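From: Brynjólfsdóttir
To: kirklow-kitchen list
Date: 2025-07-13
Subject: Re: [kirklow-kitchen] oiling boards, how often?

On the list, someone at Pastgate wrote:

> We have 17 boards in the shared kitchen and they all get the same
> treatment, one coat of mineral oil every month. Three of them still
> feel rough and dry a week later. Is it the oil, or should we be
> doing it more often? Also, does anyone sand first?

A month is fine for a board that gets light use. Ours get washed several times a day and I oil them every two weeks in winter, less in summer.

I would sand the three rough ones before doing anything else. Wipe the board with a damp cloth, let it dry overnight, then go over it with 220 grit along the grain. The damp cloth raises the fibers so you can take them off. If you skip that step the board feels smooth until the first wash and then goes rough again.

After sanding, put on more oil than you think it needs, leave it 15 minutes, and wipe off what is left. Do the same again the next day. One coat on a freshly sanded board mostly disappears.

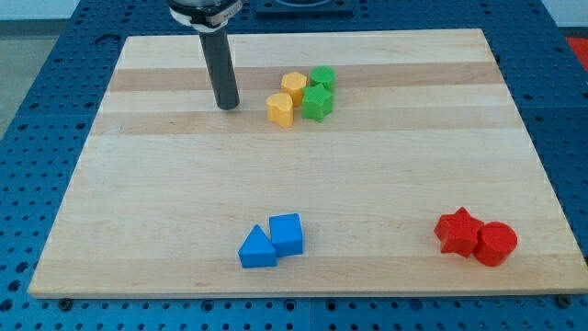

Do both faces and the edges, even if you only ever cut on one side. A board oiled on top only will cup sooner or later, and flattening it again is a long afternoon with a plane. The end grain takes the most oil, so go back to it at the end.

I don't use olive oil or anything else from the pantry. It goes sticky and starts to smell. Plain food grade mineral oil is cheap, and I have used the same kind for years.

On drying, stand them on edge with a gap between them. Flat on a counter is how we lost two good ones last July.

There was an older thread on wax, message 1274 in the archive, if you want to try that over the oil. I haven't bothered with it.

Brynjólfsdóttir
Kirklow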